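Leaves all over our park path: sweep them, rake them or leave them be?

Posted October 10, 2023 in Parks, Paths & Verges
145 views · 3 replies · 12 shares

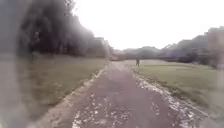 The path through the field, with the leaves gathering along the right-hand side.

Hello all! I've just moved to Brarelstead and I am completely smitten with the path across the big field. It runs dead straight between two stretches of grass, with a great wall of trees over on the left, and I walk it most mornings before work. I've signed up to help look after our stretch of it (400 metres, which sounded like nothing at all when I put my name down!) and I'd love some advice before I get going.

The leaves are coming down now. There's a scattering over the tarmac itself, but most of the mess has collected down the right side where the path meets the grass, in a long raggedy band. The left side is different, it's got a pale strip that looks like sand or bare dirt between the path and the field.

So, do I clear the lot? Just the walking part? And does anyone know what to do with that strip on the left? I own one garden rake, a stiff broom and a wheelbarrow with a slow puncture. I don't mind hard work and I'd like to do it properly.

Posted by mossyboots
Helpful? 9 people said yes

tindley_walker
Oh, what a lovely stretch to be given! I look after a path a good bit like it over in Tindley and October is my favourite month for it.

Do the walking part first, and do it little and often. Leaves on tarmac are fine while they're crisp, but once they've been rained on and trodden flat they stick like wallpaper and they get very slippery. A stiff broom is all you need if you catch them early. If you've left it a fortnight you'll be scraping.

Then the band along the edge. I'd move this one too, at least the part that's on the hard surface. It rots down into a dark crumbly soil, the grass creeps out into it, and before you know it the path is a hand's width narrower. We had this on ours! When we finally cut the edge back with a half-moon edger we found 100 mm of good tarmac under the turf, all the way along one side. It was like getting a new path for free.

What I do:
- Sweep from the middle outwards, walking with the wind behind you.
- Rake the edge into small heaps, one every ten paces or so. Big heaps are a pain to lift.
- Barrow the heaps over to the trees and spread them out thinly underneath. Check with whoever owns the land before you do that.
- Run the edger along once, in late winter, when the ground is soft.

Leaves that have blown out on to the grass can mostly stay there. If it's short grass the first mower to come through will chop them up and the worms will have them by spring.

As for the strip on the left, I can't say for sure from a photo. On ours it was feet. People step off to let bikes and prams by, and the grass gives up. If yours is the same, a bit of seed in spring will take, but it'll wear away again by July unless the path gets its full width back. So edge first, seed after.

Do mend that puncture!
Helpful? 31 people said yes

gelentgardener
just leave them. its a park there are trees. leaves are good for the soil
Helpful? 2 people said yes

plumandquince
Half agree with gelentgardener, leaves on grass and under trees are brilliant stuff and I bag up as many as I can get (leaf mould! give it two years and it's the best thing you'll ever put on a border). But you can't leave them on a path people walk to work on. My mum went over on wet leaves in Gelent and had her wrist in plaster right up to Christmas.

One thing to add to the very good reply above. Get a wide plastic leaf rake if you can, the springy fan sort. I have a Tzanetos one and it skims the leaves off the grass without pulling up half the lawn, where a metal garden rake digs in and you end up combing out moss. Your broom is fine for the tarmac.

Also pick out any litter before you heap things up, it's horrible finding crisp packets in your leaf mould two years on. And wear gloves, dogs use that edge too.

Have fun with it, I'm a bit jealous of your mornings!
Helpful? 17 people said yes

mossyboots
Thank you, this is wonderful! Broom on the path this weekend, then the edge in small heaps, and I'll ask about putting them under the trees. I've never used a half-moon edger in my life and now I can't wait. Inner tube is on order.
Helpful? 4 people said yes

Contact us | House rules | © Brarelstead Neighbours Help Board | Back to top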